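Speaker notes – Folding as a standard, not a talent
Kyriaki Vlachopoulos
Galbridge staff training day, 22 December 2025

Opening (keep it short)

Good morning. I run the linen and garment side at Kultent. I have been folding for a living for a long time, first in hotel laundry and then in rental uniforms. I want to talk about soft knit shirts, because that is where most of our rework comes from.

Say the number early: last March we took back 2337 shirts from shelves and refolded them. None of them were dirty. None were damaged. They were folded badly enough that the customer's front desk would not put them out.

Pause here. Let them think about the hours.

Part one – the surface

Start with the table, before anybody touches a shirt. People want to skip this part.

The table has to be clear for the full reach of both arms. If there is a stapler or a coffee cup on it, the shirt will get folded around the stapler. I have seen this more than once at the Charpentier site.

We put a cloth down. A bare slick top lets the shirt slide away when you pull on one side, and then you lean on it with your forearm, and then you have a crease from your forearm. Olive or dark gray is fine. Avoid white, as you lose the edge of a white shirt on it. Avoid anything with a pattern.

Pull the cloth tight before each batch. A fold line in the cloth will show up under a thin knit and you will spend time smoothing a wrinkle that isn't in the shirt.

Notices and signs go at the back or on the wall. The working area stays free.

(Ask: who has a table at their site that is used only for folding? Usually a few hands. Move on.)

Part two – the spread

This is the main part of the talk. Slow down.

A shirt comes out of the bin as a lump. Most people find the shoulders and start folding right away. The fold then locks in whatever was underneath. Spread first, fold second.

Points to cover:

Lay it down front side down. Get both near corners in hand, one left, one right, and draw them apart until the near edge is level. Stop when it is straight. If you keep pulling, a soft knit will stretch and the hem goes wavy when you let go.

Look at the far edge. It will almost never be straight on the first try. One side usually lies flat and the other is bunched, with a layer tucked under.

Fix the bunched side before you do anything to the good side.

Long diagonal creases come out from the middle toward the edge, with a flat hand. Don't chase small wrinkles with your fingertips.
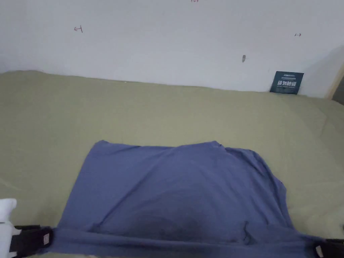
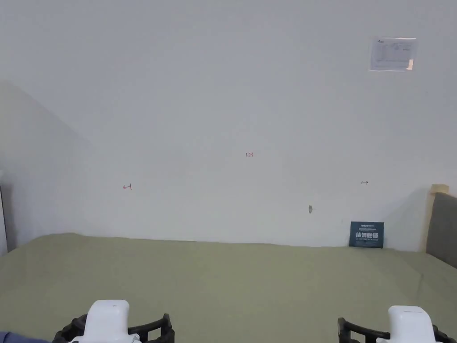
Now the order of work. I give it as spread, smooth, sides, thirds. Write it on the board if there is one.

Spread we have covered. Smooth is one pass with the flat of the hand, center to left, center to right, then down toward the hem. One pass. If it needs three, the spread was bad, so lift it and lay it again. Lifting takes a few seconds and people resist it. I did too.

Sides means folding each side in toward the middle with the sleeve laid back along the body. The two sides should meet or nearly meet. They should not overlap, or you get a ridge down the back that shows through the stack.

Thirds is from the hem up. Hem to the middle, then again to the collar. Turn it over and square the corners.

If someone asks about folding boards: we used the Brodero boards for a year in one room. They are good for a new hire in the first week. After that people fold faster without them, and the board does nothing about a bad spread. We kept 2 for training.

Part three – what goes wrong

Go through these without slides. Hold up a shirt for each one.

Hidden layer. A sleeve or part of the back is doubled under the front panel. From above it looks like a thick band or a darker patch. Run your hand across it and you will feel the step.

Twisted body. The side seam wanders toward the front. This is often from the wash and you can't fold it out. Put it in the second pile and tell the wash floor.

Loose threads. Thin dark lines on a plain shirt are either a thread or a sharp little fold. Touch it before you decide. A thread gets snipped, never pulled.

Stretched hem. See above, pulling too hard. There is no fix at the table.

Part four – counting and checking

We check one stack in every batch of 100. The checker opens the middle shirt, never the top one, because everybody makes the top one nice.

In the first quarter after we changed to spread first, Charpentier took 2727 shirts from us and sent back fewer than they had in any quarter before. I don't have a clean figure for how much of that was the folding. We changed dryers in the same period – say this plainly if asked.

Speed dropped for the first two weeks. Supervisors should expect it and leave people alone. It came back by week four.

Hands-on section

Pairs, one table each. One folds, one watches and says nothing until the shirt is finished. Then swap. Use the blue and gray knits from the Galbridge bin, and keep the stiff cotton ones back because they make everybody look good.

Walk the room. Look at the spread only. Let bad folds go for now.

Check that everyone clears the table between turns – shirt off, cloth straight, nothing left behind.

Closing

Hand out the one-page sheet. Remind them it goes on the wall by the table and should stay out of the drawer.

Questions. If there are none, ask them which shirts they hate the most. Somebody will say the long-sleeved ones. Long sleeves are the afternoon session.

Collect the shirts and the scissors before lunch.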